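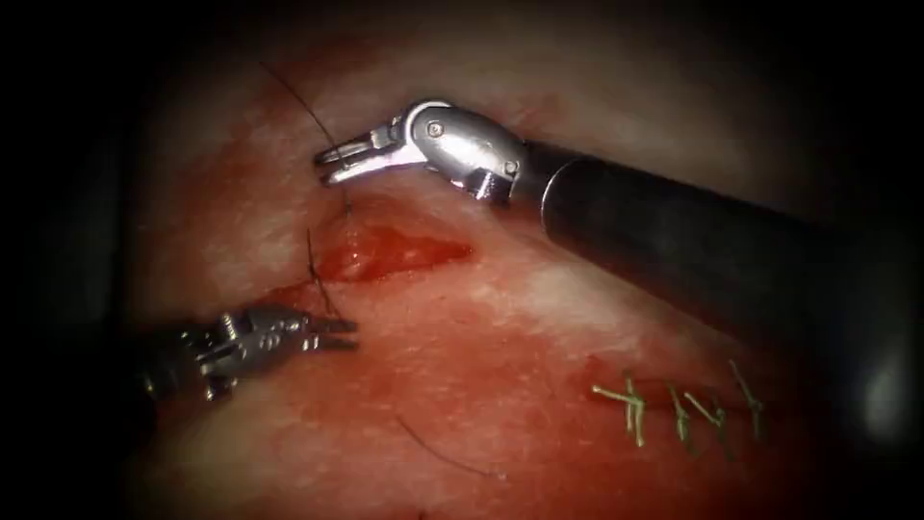

The review panel at Pretorius asked in its response to the last report whether the suturing controller could be trusted to hand control back to the surgeon at any point in a stitch, and whether the answer would be the same with the thread under tension. Most of the software work in this period was organized around that question, and this report takes it up first.

## Handover and supervision

The supervisor module has been rewritten. In the earlier version, a request for manual control was held until the current motion segment had finished. The new version accepts the request at any control cycle, brings both arms to a controlled stop, and passes the current jaw state of each instrument to the console before the surgeon's inputs take effect. A grasp that is closed at the moment of handover stays closed until the surgeon opens it.

Tension required separate treatment. If the estimated thread load is above the set limit when a handover is requested, the controller first relaxes the pulling arm along the direction of the thread and then stops. The console shows the surgeon that this short movement is under way. The Imthorpe team objected to any motion after a request, and the point was discussed at length in April. The agreed position is that the relaxing motion is permitted, that it is bounded in both distance and time, and that a second press of the pedal cancels it.

The handover logic was exercised in 508 simulated interruptions, placed at random through the stitch cycle. The supervisor reached a defined state in every run. Eleven runs exceeded the permitted stopping time, all of them during regrasping, when the two arms share a narrow workspace and the collision check runs at its slowest. A cached distance map has been added to that check. The affected runs will be repeated when the map has passed code review.

## Perception

The perception work covers three items: the thread, the wound edges, and the instrument tips.

Thread tracking remains the most difficult. Dark thread is thin in the camera view, passes behind the jaws, and is easily confused with shadow or with a loose strand lying elsewhere on the tissue. The tracker now fits one continuous curve per strand and keeps a separate identity for each, so that a loose length is no longer joined to the working thread where the two come close together. Green knots on finished wounds are labeled as a class of their own and excluded from the search.

The annotated set has grown to 3979 images. Of these, 312 were set aside for testing before any training took place and have not been used for tuning. Two annotators marked each test image independently, and disagreements were settled by a third. Most disagreements concerned where a wound edge ends when the surrounding tissue is also red and the surface is wet. For this reason the edge detector now reports a band of confidence instead of a single line, and the planner is required to use it.

Tip localization is reliable when the wrist is well lit. It is weaker when a polished wrist reflects strongly enough to saturate the sensor, and also when an instrument sits in the dark margin of the view. In both cases the estimate falls back on joint readings, which carry a known offset from cable stretch. An online correction for this offset is running at Grulavthorpe but has not yet been merged.

## Planning

The stitch planner selects entry and exit points from the edge band, proposes a needle path, and assigns each step to one of the two arms. Two changes were made in this period.

- Entry points are rejected if the edge band at that location is wider than the planned bite depth. The planner then moves along the wound or asks the operator to place the point by hand.
- Arm assignment is now decided for the whole stitch before motion begins. The earlier step-by-step method sometimes left both wrists near their joint limits at the regrasp.

Planning time for one stitch is capped at 400 milliseconds. Plans that cannot be completed within the cap are discarded and reported to the operator - they are never executed in part.

## Tooling

Replay has moved to Bivance, the shared logging and playback tool. A recorded session can now be run through a newer version of the perception code with the original arm commands held fixed, and the two sets of estimates compared frame by frame. The tool found a timing error in the left arm's joint stream that had been present since the start of the project. Earlier tip accuracy results are being recomputed, and the corrected values will be supplied as an annex.

## Difficulties and requests

The second console was delivered later than planned, and the handover tests with surgeons at the pedals have moved into the next period as a result. The project requests that the corresponding milestone be moved by two months. No change to the total budget is requested, although a transfer from the travel line to computing is proposed in the attached table.

## Work for the next period

1. Repeat the slow-stopping runs with the cached distance map enabled.
2. Merge the cable stretch correction and report tip accuracy with and without it.
3. Begin handover tests at Imthorpe with surgeons at the console.
4. Release the edge band format to the project partners, with documentation.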